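4. Shared drawers and the things nobody owns

4.1 How utensils come into a shared kitchen

We turn now to the smaller objects, which gave us more to talk about than we had planned for. Readers who have lived in a shared house will know the feeling of opening a drawer and finding a potato masher that no one can remember buying. Our interviews in Hetley were full of mashers of this kind. When we first drew up the question list we had put utensils near the end, after refrigerators, stoves and trash, and we thought of them as a gentle way to close the conversation. By the second week we had moved them to the front. People who gave short, careful answers about rent and cleaning would talk for a long while about a bread knife.

The 211 residents in the study lived in two kinds of housing, as set out in Section 2. The larger group rented rooms in the three Balix buildings near the rail yard, where kitchens are shared by floor and tenants come and go on short leases. The smaller group lived in Sydorenko House, an older cooperative where people tend to stay for years and where a new member is walked through the kitchen on the first evening, often by several people at once and with a good deal of friendly disagreement over where the colander lives. We had expected these two settings to differ in how much was shared. They did, a little, but the more interesting difference lay in how things came to be shared in the first place.

In the Balix buildings, most common utensils were leftovers. A tenant moved out in a hurry, the car was full, and the ladle stayed. For a few weeks the ladle was spoken of by its former owner's name or room number, and people used it with some care, as though its owner might come back up the stairs for it. Then the name dropped away. One tenant, who had been on her floor longer than anyone else, told Khrystyna Koval that she could date the spoons by who had left them, much as one might date layers of soil, and she seemed a bit sad that her newer neighbors saw only spoons. "They think it came with the building," she said. "Nothing came with the building. The building came with a stove."

At Sydorenko House the usual path was the gift. Members brought things to the kitchen on purpose, and the act was noticed and remembered, sometimes for longer than the giver would have liked. A rolling pin given more than ten years before our visit was still spoken of with its donor's name, although the donor had long since bought another one and kept it in her own room. Danylo Stasiv, who did most of the interviewing there, noted in his field diary entry of 2/4/21 that members seemed to feel they owed the rolling pin something, and that no one had yet dared to suggest replacing it in spite of a split handle.

4.2 Singles, sets and pairs

It helps to separate three kinds of utensil by how they behave once they are shared. Singles are things like the ladle or the grater, which are useful alone and are missed at once when they vanish. Sets are things like forks, where the loss of one does no harm and the loss of many comes on so slowly that it is felt only when guests arrive. Pairs are an awkward middle case. Salad servers are a pair, and so are chopsticks, and both can look plentiful on the counter while being hard to match up when a person sits down to eat. Wooden chopsticks gathered with other utensils on a speckled dark red countertop (Figure 4) belong to all three kinds at once, depending on who is cooking and how particular that person is about matching.

Several residents had firm views on matching. One man in the second Balix building kept his own chopsticks in his room, wrapped in a cloth, and used the shared ones only for stirring rice and for fishing toast out of the toaster (he had been told many times about the toaster, he said, by many people). For him the shared chopsticks were tools and his own were tableware, and he saw no conflict between the two. A neighbor on the same floor made no such distinction and would eat with any two that came to hand. Both described the kitchen as working well. We mention this small case at some length since it shows something we met again and again — two people can share an object for years in perfect peace while holding quite different ideas of what the object is.
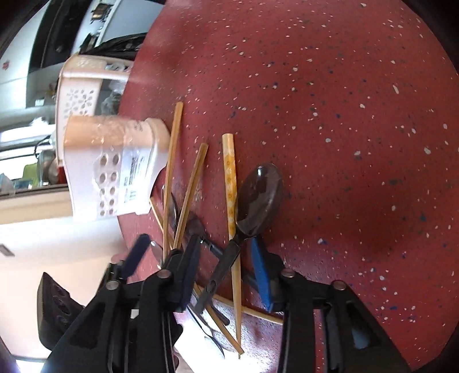 The question of peace brings us to return, by which we mean the act of putting a thing back where others expect to find it. We asked every resident where the shared utensils belonged. In Sydorenko House the answers agreed closely, down to the drawer and very nearly down to the side of the drawer. In the Balix buildings they did not agree at all, and yet complaints about missing items were no more bitter there. We puzzled over this for some time. Our reading is that where no fixed place exists, people learn to look, and looking becomes an ordinary part of cooking that no one thinks to resent. Where a fixed place does exist, an empty hook is a small broken promise. One Sydorenko member put it very nicely when she said that she never minded hunting for a peeler in her mother's house, where it could be anywhere, but that here she took it personally.

Drying racks deserve a word too. In all of the kitchens we visited, the rack by the sink acted as a second drawer, and in some it had quietly become the first. Residents washed a spatula, stood it in the rack, and took it from the rack the next day, so that a handful of favored utensils never went into a drawer from one month to the next. The drawer then filled up with the less loved things. When we asked people to show us what was shared, they almost always went to the drawer, and only later, sometimes while making us tea, did they reach for the items they really used. Anyone planning a study like ours would do well to accept the tea.

4.3 Labels and their limits

Management in the Balix buildings had tried labels the April before our study began. Each floor was given a roll of Sturkora kitchen tape in its own color, along with a friendly note asking tenants to mark the things that belonged to the floor as a whole. The tape stuck well enough to the pots. On utensils it fared poorly, and residents disagreed about why. Some blamed the hot water and some blamed the handles, while one tenant said cheerfully that she had peeled hers off herself, having found that a labeled whisk traveled to other floors faster than a plain one. A label, as she saw it, told a visitor that the whisk belonged to no person in particular and so could be borrowed without asking.

Her account fits with what we heard from others. Of the 50 residents we spoke with a second time, most could name a shared item they would be sorry to lose, and very few thought that a label would help keep it. What they trusted was being seen. A borrower who met someone in the doorway would say where the grater was going and when it would be back, and that short exchange did the work that the tape had been bought to do. It follows that kitchens with more foot traffic may look after their utensils better than quiet ones, although our design does not let us say so with any confidence, and the busiest kitchen in the study was also the one with the best light and the only comfortable chair.

We return to the chair in Section 5, where we take up the matter of who sits down in a shared kitchen and for how long.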